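Cluvetis hand-held gripper kit, first impressions (long)

Forum > Gear and Kits > Hand-held and Teleop

junip_f
Posted Tuesday, August 12, 2025

So I finally gave in and bought the Cluvetis kit, the hand-held one with the two wide black fingers and the camera on top, and I have been grinning for two weeks. I came from the older Skonthorpe grabber (some of you will remember me complaining about the trigger spring, sorry), and this feels like a different hobby!

Setup took me one evening. The printed guide is thin but the order of the steps makes sense, and the calibration page worked the first time. The trigger pull is light enough that my hand doesn't cramp, and the fingers close evenly, even when I come in at a silly angle.
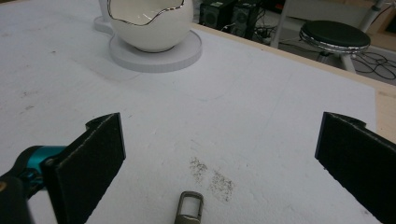 I've logged 1,788 runs so far, nearly all of them short tabletop stuff. Pick up, move over, put down, back to start. The export drops each run into its own folder with the finger opening saved next to the video, so I can throw out the bad ones without hunting through a spreadsheet. That alone sold me.

Gripes: the strap is too short for big forearms, and the charging port is right where your wrist wants to be.

Ask me anything, I'm happy to test stuff.

bench_otter
Nice writeup! How is it on smooth curved things? My Luleo is great on boxes and hopeless on anything round and glazed. It grabs, it thinks about it, it slides off.

junip_f
Better than I expected, but you have to go in slow. Rims are fine if you put one finger inside and one outside. Squeezing a round bowl from both sides is still a gamble, the pads are wide and flat and they only touch in one spot. I'd love a softer pad set.

RahelGruber
I'm going to be the grump here. I had this kit from May until last week and sent it back. The hardware is lovely, no argument. But the finger opening drifts. After a long session mine read slightly open when it was fully shut, and I had to redo the calibration every time. For the price I don't think that's OK.

junip_f
Huh, I haven't seen that, but my sessions are short, an hour at most. Did you do the firmware update? There was one waiting when I first plugged mine in.

RahelGruber
Yes, both of them. It helped a bit. Support was friendly and offered a swap, I just didn't want to wait. I went back to my Hofstetter, which is ugly and heavy and reads the same at run 2,000 as at run 2.

mossy_servo
Rahel, that matches mine. I'm at 3,734 runs and I recalibrate at lunch out of habit now. Takes a minute. I don't mind it, but it should be on the product page.

Also to the OP: check your pad edges now and then. Mine got scruffy along the bottom from dragging on the table, and the grip got worse on thin stuff before I noticed.

bench_otter
A minute at lunch sounds fine to me compared with the Luleo, where I restart the whole thing when it loses tracking. Rahel, is the Hofstetter really that heavy? I've only seen it at a demo table and they wouldn't let me hold it, ha.

RahelGruber
Heavy enough that I rest my elbow on the table. If you mostly do short sessions I'd say Juniper's pick is the nicer one to use. I'd still want the drift fixed before I paid for it again.

junip_f
Fair! I'm going to do one long session this weekend, check the closed reading at the start and at the end, and post both numbers. mossy_servo, do you remember which replacement pads you ordered? The store lists two kinds and the part numbers look the same to me.

mossy_servo
The ones with the textured face. The smooth ones are cheaper, but I went through a set and didn't like them on metal.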